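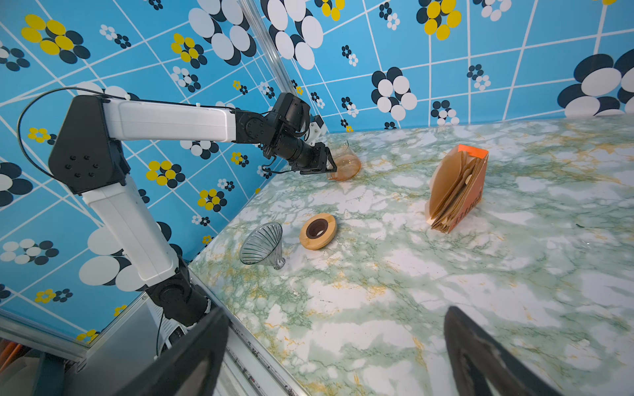

Pour-over corner: server at the back, dripper on its side, bamboo stand, filters.

8 April 2022

Day one of the new coffee counter layout. The marble-effect top with the green veins stays. Yuk-lan Yeh says it looks like a hotel bathroom and I have no counterargument, but it wipes clean.

Server goes toward the back edge, stand in front, filters to the right where a right-handed person can reach them half asleep. The glass dripper still has no proper home. On its side it wants to roll, and the ribs do less to stop it than you'd hope. Tried parking it on the bamboo stand between brews, which works until someone needs the stand.

Filters: the tan cones, kept upright in their cardboard sleeve. Last pack of 60 went in under two weeks. Ordered 60 more from Sotelo. Someone has been using two at a time and I have my suspicions.

Altberg quoted 706 for a small shelf above the counter. For that money it should make the coffee. Declined.

To do:
- felt pad or shallow tray for the dripper
- ask Justeo if they sell the glass server on its own, for when the inevitable happens
- look at the layout again in May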